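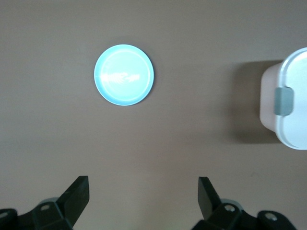
朋友们来问我剧本围读该怎么办，问得多了，我就想干脆写下来，省得每回在电话里讲一个晚上，讲到后来自己都忘了前面说过什么。我说的围读，是指一个新剧本还没进排练，找几个人坐下来，从头到尾出声念一遍，给作者听，也给将来可能要导这个戏的人听。这篇写给第一次张罗这件事的人，业余剧社也好，几个写剧本的朋友凑一凑也好，都用得上。专业剧院有专业剧院的章程，他们用不着看我啰嗦。

我自己张罗得最多的那阵子，是在Stakiveck的小剧社，当时我们手上有一个叫《Treremden》的本子，写一个渡口小镇上两姐妹争一间铺面的事，前前后后围读了好几稿。下面举的例子多半从那儿来。

## 先弄清楚这次要听什么

作者往往会说“就是想听听大家的意见”，这话听着谦虚，其实很难办。意见有一万种，你要是不先问一句，散会的时候大家谈的可能全是某个配角的名字拗口不拗口。所以我会提前一个星期给作者打电话，陪他聊一聊，聊到他能讲出一两个具体的担心为止。

《Treremden》第一稿的时候，作者Grażyna Cieślak说她最怕的是第二幕太长，另外她拿不准观众会不会太早猜到铺面已经卖掉了。好，这就够用了。我把这两件事抄在本子第一页，当天谁都不告诉，念完了再拿出来问。要是念之前就说“请大家注意第二幕是不是长”，那第二幕一定会显得长，谁都会盯着表看！

## 剧本要准备成什么样

这一段琐碎，可是围读出岔子，十回里有好多回都出在纸上，请耐着性子看完。

- 字要大。四号字起，行距放宽，人名单独占一行或者加粗。晚上的灯光下念小字，再好的演员也要磕绊。
- 每页都要有页码，而且所有人手里的页码必须一致。有人用手机看，有人用纸，页码就乱了，我后来一律发纸。
- 单面印。翻页的声音小，背面还能记东西。
- 不要订死，用长尾夹。作者临时抽换一页的时候你会感谢我的。
- 稿子上写明是第几稿。我吃过亏，有一回一半人念的是旧稿，念了十来分钟才发觉不对劲，前面那段只好重来。

长度方面，《Treremden》第一稿印出来是95页，已经算厚的。我的习惯是，一个晚上只念一个本子，哪怕它短。有人劝我短的可以连着念两个，我试过，第二个作者总是吃亏，大家的耳朵已经累了。

还有舞台提示。剧本里那些“她走到窗前，停了一会儿”，念不念，念多少，一定要事先拿铅笔划好。全念的话节奏拖得不得了，全不念又听不懂谁进谁出。我通常留下三类：人物上下场，影响后面台词的动作，还有作者特别舍不得的那几句（总要给人家留一点嘛）。划完以后给作者过目，他要是心疼，可以再添回去几句。

## 找人和分角色

找谁来念，比很多人想的要宽。不一定非得是演员，但得是愿意出声、不怕念错的人。我碰到过声音条件极好的朋友，念错一个字就要停下来道歉，再从句首来过，一晚上下来大家都很紧张。也碰到过从来没上过台的中学地理老师，念得平平的，清清楚楚，台词里好的地方和坏的地方全听得见。对作者来说，后一种其实更有用。

分角色的时候，请尽量避开一个人自己跟自己对话。人手不够，一人兼几个小角色是常事，那就先拿一张纸，把每一场有谁列出来，画个表，看哪些角色从来不碰面，再往一处并。听起来麻烦，坐下来半个钟头也就画完了。

念舞台提示的人要单独安排，别让演员兼，也别让作者念。这个人是整场围读的节拍器，他快大家就快，他拖大家就拖。我们剧社一直是Taha Ragab念，他声音不大，语速稳，念完一句马上让开，从来不演。我找他之前根本没想过这活儿还有念得好念得坏之分，听他念了一回之后，就再也不肯换人了。

作者自己呢，我的建议是一个角色都不要念。有些作者坐不住，说缺人我来顶一个，千万拦住他。他一开口就只顾得上自己那几句，听不见整个戏了。给他一支铅笔，一份剧本，让他坐在能看见听众的位置。

角色分好以后，提前三天把剧本发下去，顺便附一句话，告诉每个人他念谁。要不要先读，随他们。我个人喜欢大家至少翻过一遍，人名地名的读音心里有个数。外国名字尤其要统一，《Treremden》里有一家收货的商号叫Eglītis，头一回围读出现了四种念法，作者在旁边忍了很久，中场才小声跟我说，中间那个音要拖长的。从那以后我都会在第一页背面写一张读音表。

## 地方和座位

地方不用大，要安静，要能关门。咖啡馆里念过一次，磨豆机每逢悲伤的段落就响，我至今记得。暖气和风扇也先开起来听一听，有些一开就嗡嗡的，平时聊天不觉得，念起本子来很要命。

座位我喜欢摆成马蹄形，念的人坐弯里，听的人坐开口那边。戏份最重的几个角色要隔开一点坐，面对面最好，两个人能看见彼此的眼睛，台词自然就活了。挨着坐的话，两个人都低着头对着纸嘟囔。念提示的人坐正中间。

每个座位上放一支铅笔、一杯水。水一定要多备，念上一个钟头嗓子会冒烟。点心可以有，请放到中场再端出来，而且别买脆的！薯片、花生糖、带塑料纸的糖果，统统留到散会以后。我一般准备切好的软面包和一点水果。
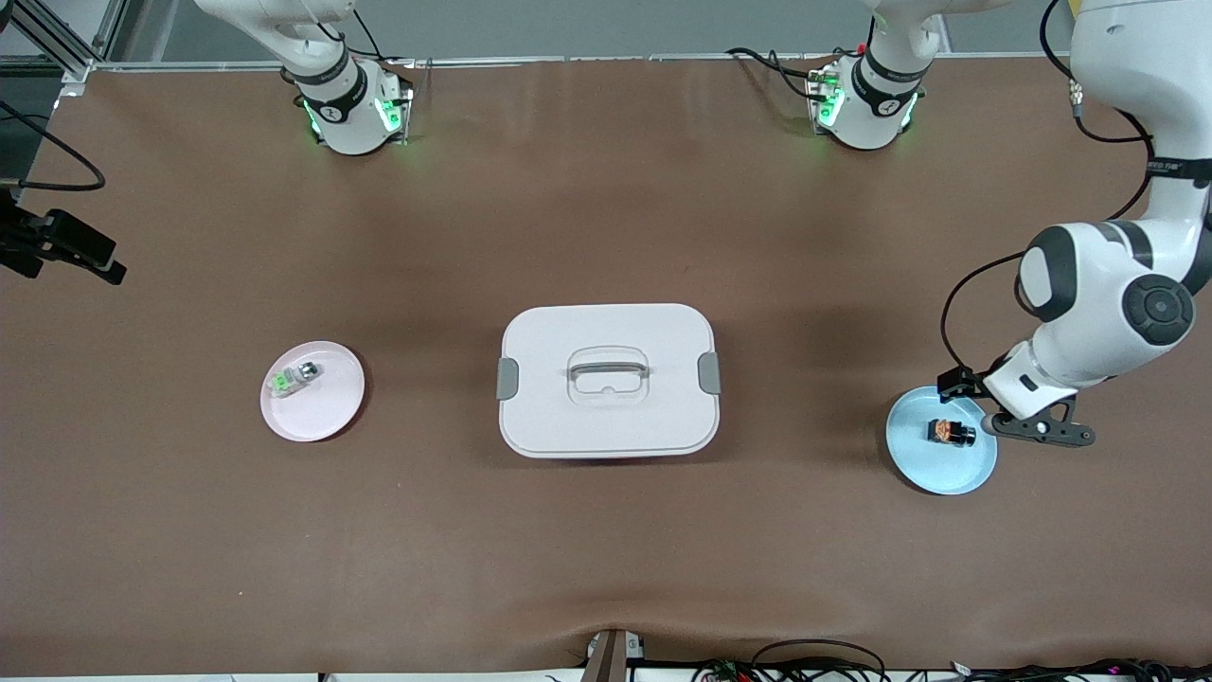 时间定在晚上七点的话，跟大家说六点四十五到，真正开念大概也就七点过一点。我们固定在星期四，因为周五大家心思都散了，周一到周三又总有人加班，你那边的情形可能不同，问一圈再定。

## 当天怎么开场

人到齐以后，主持人（也就是你）站起来说几句，越短越好。我每次说的都差不多，抄在这里给你参考：

> 谢谢各位今晚过来。今天念的是第几稿，作者是谁。念错了没关系，接着往下走，不用回头。中间休息一次，休息的时候请先不要谈剧本。念完以后我们坐下来聊，聊多久由作者说了算。手机麻烦关一下。

别介绍剧情，别介绍创作背景，更别让作者起来讲他为什么写这个戏。将来坐在剧场里的观众听不到这些，今晚的人也不必听。作者要是非讲不可，请他放到最后。

接着让念的人轮流报一下自己念谁，一人一句就够。听众手里如果没有剧本，可以发一张角色表。我倾向于不给听众发剧本，一发下去，大家就都低头看字去了，房间里只剩下翻纸的声音。

## 念的时候要留心什么

主持人这时候就闲下来了，可是也别真闲着。我手里会有一份剧本和一块表，做两件事。

一是记时间。每一场开始和结束的时刻写在页边上，散了以后算一算，每场多长就清楚了。《Treremden》第一稿，第一幕念了40分钟，第二幕念了90分钟，这两个数字往作者面前一放，什么评语都不用说，她自己就笑起来了。正式演出会比围读慢，动作、换景都要时间，这一点记得提醒作者，别看见数字刚好就高兴。

二是看人。哪一页大家笑了，我画个小圈；哪一页开始有人换坐姿、喝水、看窗外，我画一道波浪线。一个人走神说明不了什么，四五个人在同一页上挪椅子，那一页多半有毛病。这些记号事后比大家嘴上说的还要准，嘴上大家总归客气。

念的过程里，如果有人跳了一行，或者抢了别人的词，只要还听得懂，就让它过去。实在乱了，由念提示的人报一句页码，“四十三页，从上面开始”，大家接上就走。主持人不要插嘴，作者更不要。作者在这种时候常常想解释，“这里其实是说”，你就轻轻朝他摇摇头，他会懂的。

对念的人，我只提一个要求：念清楚，按平常说话的快慢，别急着演。也有演员一上来就把哭戏哭足了，场面很感人，作者也跟着抹眼泪，可是回去一改稿才发现，那一场的文字根本撑不住，全靠人家演员在使劲。所以遇到大哭大喊的戏，收着一点，七八分就好。

休息放在两幕之间，十分钟。没有分幕的本子就挑一个场景结束的地方，事先跟念提示的人说好。

## 念完以后怎么聊

这一段最要紧，也最容易伤感情，我多写几句。

念完最后一个字，先别急着说话。让房间里静一静，鼓个掌，起来走两步，添点水。然后大家再坐回去。我会按下面的次序来，次序不能倒：

1. **先说记得什么。** 请每个听众讲一个还留在脑子里的句子、动作或者场面，不加评价。有人会说记得姐姐数钥匙那一段，有人会说记得关于渡船的那个笑话。作者听了这些，就知道戏的哪些部分真的传过去了。
2. **再说哪里没跟上。** 只讲听不明白的地方，谁是谁的舅舅，那封信到底寄没寄。作者这时候不回答，只记。
3. **然后轮到作者提问。** 第一页上那两件担心的事，现在可以拿出来了。问法要平，别问“第二幕是不是太长”，问“你们什么时候觉得故事开始往结尾走了”。
4. **最后才是随便聊。** 想夸的夸，想争的争，时间到了就停。

有一种话请主持人务必挡一挡，就是“要是我写，我会让妹妹最后离开”。说的人都是好心，可是一旦开了头，满屋子都开始替作者写戏，一个比一个热闹，作者本人坐在角落里越来越小。我一般会问回去：“你是听到哪一场，开始希望她离开的？”这么一问，他那个主意就变成了作者用得上的消息。

作者也有作者的功课。最难的就是不辩解。我跟Grażyna约定过，她每想解释一次，就在纸上画一道，画完继续听。第一回围读她画了满满半页，到第三稿那次，纸上就很干净了。

聊的时间别超过一个钟头。大家明天还要上班，而且人一累，话就重。

## 散会之后

当天晚上不要改稿，也不要跟作者在门口再聊半个钟头（我自己老犯这个毛病）。让他回家睡觉。隔两天，把你那份画了圈和波浪线的剧本连同每场的时间一起交给他，另外收齐大家的剧本，背面常常写着些当面没好意思说的话，挺有意思的。

给每个来念的人写一条短信道谢，提一句他念的角色。人家花了一个晚上，嗓子都念哑了，这一句话很值得写，下一回你再请，他也乐意来。

下一次围读隔多久，看改动大小。只动了几句台词的，没必要再把人叫齐；动了结构，少了一个角色，或者结尾换了，那就值得再来一遍。再来的时候最好换掉一半听众，留一半老的。老的听得出改了什么，新的听得出现在这个样子通不通。我们第二稿拿到Onumby去念过一回，那边的人完全没听过这个故事，铺面卖掉的事，他们到最后一场之前都没猜着，Grażyna高兴得回程一路都在说话。

## 几个常被问到的小事

**要不要录音？** 先问过所有人再录，有一个人不愿意就不录。录了也只给作者一个人听。

**有人临时来不了怎么办？** 我总会预备一个“万能替补”，平时坐在听众里，手边放着剧本。Taha病过一次，就是替补顶上去念提示的，念得快了些，倒也顺利。

**可不可以在线上办？** 可以，就是抢词会多一些，笑声也听不太见。请大家都开着摄像头，不念的时候闭麦，分幕之间多休息一会儿。

**带歌的剧本呢？** 歌词当台词念，平平地念出来。韵脚硬不硬，一念就知道。有曲子的话，等下一稿再请人来弹。

**孩子能来听吗？** 看本子。我们有几位听众的孩子来过，坐得比大人还住，散会后问的问题把作者问得愣在那儿，他问的是妹妹的那只狗后来谁喂。Grażyna回去翻了三遍，狗从第二幕中间起就再没出现过。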